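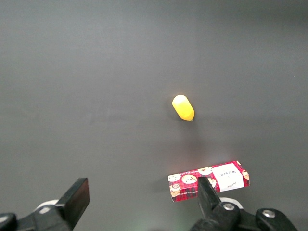 Household Tips: Getting Your Phone and Its Apps in Order Before the Holidays

Posted November 2016 in Home Office and Gadgets

Every year, once the leftovers are in the freezer and before the cards have to go out, I sit down at the kitchen counter with a cup of coffee and clean out my phone. It started as a way to make room for pictures of the grandkids opening presents, and it has turned into something I look forward to, a bit like doing the pantry shelves but without having to wipe anything up (well, I do wipe the screen, and I'll get to that). A few readers wrote in after last month's page on drawer dividers to ask whether I had anything similar for phones and tablets, so I've put down everything I do, in the order I do it. Mine is an Android phone, and my tablet is too, so the menu names may be a little different on yours.

Start with the charger, not the phone

Plug it in. I know that sounds too simple to write down, but going through apps with the screen on all afternoon will eat up a battery, and some of the bigger updates won't begin unless you have a decent charge. I use the outlet by the toaster and keep the phone on a folded dish towel so it doesn't slide around. If your phone gets warm while it's charging and updating at the same time, take the case off for a while and let it breathe.

Count what you have

Open Settings, then Apps, and have a look at the whole list. The first time I did this there were 122 entries in there, counting the ones that came with the phone, and I recognized maybe half of them. There was a flashlight app from before the phone had its own flashlight. There were three different weather apps, all of which disagreed about Thursday. There was something that made your face look like a pumpkin. I wrote the list down on the back of an envelope in two columns, keep and go, and when I was done I had 57 in the keep column. It has stayed near there ever since, though it creeps up over the summer when we travel.

Don't worry if there are names on the list you don't understand. A lot of those belong to the phone itself and should be left alone. My own rule is that if I didn't put it there, and I can't find an icon for it, I don't touch it. Some of the ones that came with the phone can be switched off with the Disable button, and that's fine for things like a magazine reader you never open. You can always turn it back on.

Save first, delete second

Before you take anything off, think about whether there's something inside it you'd miss. Recipe apps are the big one in our house. I lost two years of soup notes once by uninstalling before I'd copied them out, and I still can't get the barley one right. Most apps that keep notes or lists have an Export or Share choice somewhere in the menu, often behind the three little dots in the corner. Email the file to yourself, and put a plain word in the subject line so you can find it again. I use "phone keep."

The same goes for games, if you or the children play them. Progress is sometimes saved to an account and sometimes only on the phone, and the only way to know is to look in the game's settings. Ask before you delete anybody else's game! I say this from experience, and it was a long car ride.

Where to get new apps, and where I don't

I get mine from the store that came on the phone and nowhere else. You'll see plenty of pages offering a file you can download directly, and I understand the temptation, especially if the store says your phone isn't supported. There are people who know how to do that safely. I'm not one of them, and I'd rather go without. If somebody in your family did install something that way for you, go to Settings, then Security, and check that the box for Unknown Sources is turned off again now that they've finished. It was on for eight months on my tablet before I noticed.

When I'm choosing between two apps that do the same job, I read the middle reviews. The five-star ones mostly say "great," and the one-star ones are often cross about something that has nothing to do with the app, but the threes will tell you it's good except that it forgets your list when you turn the phone sideways. I also look at when it was last updated. If it's been a couple of years I keep scrolling.

The apps I use around the house

I'm asked about this more than anything, so here goes, with the warning that what suits one kitchen won't suit the next.

For the shopping list I've used Clinar for two years now. It does very little, and I've come to be grateful for that. You type the item, you tap it when it's in the cart, and it drops to the bottom of the list. My one complaint is that it puts everything in alphabetical order unless you tell it not to, so the apples and the aluminum foil end up together. Look under View and choose My Order.

Aka is the timer I like for baking because you can run several at once and name them. At Christmas I might have rolls, a pie and the potatoes all going, and it's a great comfort to hear the phone go off and see the word "rolls" instead of having to guess. Set the alarm sound for each one before you get flour on your hands.

Echeverri is a home inventory app, meant for people who want a record of their belongings for the insurance. I use it for the chest freezer and the basement shelves. You make a "room," then add what's in it, and you can put a date on each thing. It took me a whole rainy Saturday to get started and I grumbled through most of it, but I haven't bought a second bag of frozen peas by mistake since spring. The free version stops at 100 items. That was enough for the freezer and the shelves together, once I stopped entering each spice separately.

The last one is Trarero, a chore calendar that the whole family can see. We had mixed luck with it. It's nicely laid out and the reminders do come through, but it only works if everyone keeps it on their phone, and in our family two did and two didn't. We've gone back to the paper calendar on the refrigerator for chores, and I kept Trarero for things that come up once or twice a year, like the furnace filter and the gutters.

Quiet the notifications

If you only do one thing from this page, I'd pick this one. Every app wants to ping at you, and most of them have nothing to say. Hold your finger on a notification when it comes in and you'll usually get a little screen where you can block that app from sending any more. I let through phone calls, texts, the timer and the calendar. Everything else can wait until I pick the phone up on purpose. The battery lasts longer this way too, or mine does.

Pictures and the storage bar

Go to Settings, then Storage, and wait for the colored bar to fill in (it can take a minute on an older phone). On mine the pictures are always the biggest piece. Last December I had 364 of them from one birthday weekend alone, and a good many were of the inside of my purse.

What I do is copy everything to the computer with the cable, check that the pictures open there, and only then delete from the phone. Do it in two sittings if you have a lot. I go through for blurry ones and doubles while watching television, since it doesn't need much thinking. Videos take up far more room than photos, so if you're short on time, start with those.

After the pictures, look for something called Cached Data in the same storage list. Tapping it and choosing OK clears out temporary bits that apps leave behind. It won't remove your photos or your messages. Some apps may be a little slow the first time you open them afterward.

Wiping down the screen

Turn the phone off first. Use a soft cloth, the kind for eyeglasses, very slightly damp with plain water, and go in one direction and then the other. Don't use window cleaner or paper towels on it. A dry, soft toothbrush does a nice job on the speaker holes, where the lint from your pocket gathers. For a rubbery case, take it off the phone, wash it in the sink with dish soap and let it dry overnight before you put it back on.

Write down what you did

I keep an index card in the drawer with the tape and the scissors. On it I write the date, which apps I took off, and the name of the email account the phone is signed in to. Not the password! That goes somewhere else, and not in the drawer with the tape. The card has saved me more than once when I've wondered where something went, and it's handy to have when you move to a new phone and want the same things on it.

A few small ones to finish

Restart the phone when you're done. Give it a few minutes before you judge whether it's any faster.

Put the apps you use every day on the bottom row, where your thumb reaches, and leave the back screens for the rest.

If the print is too small, go to Settings, then Display, then Font Size. I went up one notch and wish I'd done it years ago.

For anyone giving a tablet as a present, open it ahead of time, charge it and run the updates, then wrap it back up. It takes longer than you'd think, and Christmas morning is no time to be waiting on a download.

Next month: getting candle wax out of a tablecloth, and what to do with all those gift bags.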